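Plondel: Call for Participants, Table-Setting and Clearing Study

Plondel is recruiting 22 participants for a study of hand-held gripper work at a dining table. Sessions run on weekdays in February at the Katayama building, second floor. The study is paid by the session. No technical background is required.

Background

Household chores are a poor fit for current machines. A robot arm can move a known plate from one marked position to another with few errors. Change the plate, turn the fork a little, or switch the tabletop for a shinier one, and the error rate climbs. Flatware is a particular problem. A knife lying flat leaves very little height for two fingers to close on, and a reflective surface makes depth hard to estimate.

Our current policy, Lernano, sets one place in a fixed layout. It does not yet recover from a dropped fork, and we do not regard it as ready for a kitchen. The study will supply human recordings of the same chore, made with the same type of fingers the machine has to use.
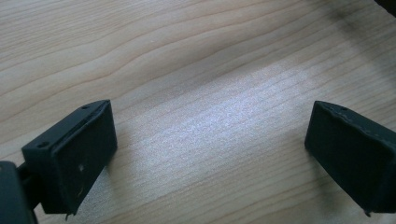 Participants work with two grippers, one per hand, and complete short table tasks at an ordinary pace. Speed is not scored. Dropped items are kept in the record, and you should pick them up with the grippers if they are within reach.

What you will do

1. Attend a briefing and practice opening and closing both grippers on loose objects. Practice lasts 20 minutes and is paid.

2. Set one place: placemat, plate, fork to the left, knife to the right. Starting positions change between trials.

3. Return flatware to the wire-mesh basket. Either hand may be used. Passing an item from one gripper to the other is allowed.
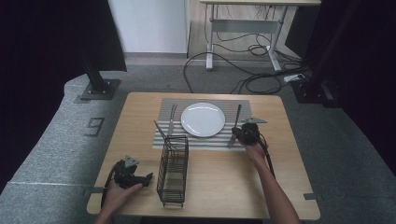 4. Repeat steps 2 and 3 for 14 trials, with a seated break at the midpoint.

5. Fill in a one-page form on which grasps felt difficult and which you gave up on.

Each participant attends 2 sessions, on different days. Both must be completed for the recordings to be included, but payment for the first does not depend on the second.

Requirements

Age 18 or over.
Full use of both hands, and no wrist or shoulder injury in the past year.
Able to stand at a table for the length of a session, apart from the break.
Normal or corrected vision.
Left-handed applicants are encouraged. They are underrepresented in our existing data.

Previous work in food service is useful to us but carries no preference in selection. Please state it on the form.

Data handling

We record video, gripper position and finger opening. Audio is not recorded. Recordings are stored under a participant number and shared with our evaluation partner, Virovbridge, without names or contact details. You may withdraw your recordings at any time before the data set is frozen.

How to apply

Use the application form on the Plondel site and select "Table study." Give your dominant hand, your height and the times you are available. Morning slots start at 9:30. There are no sessions on Monday. Applicants who are not placed go on the waiting list for the dish-rack study unless they ask to be removed.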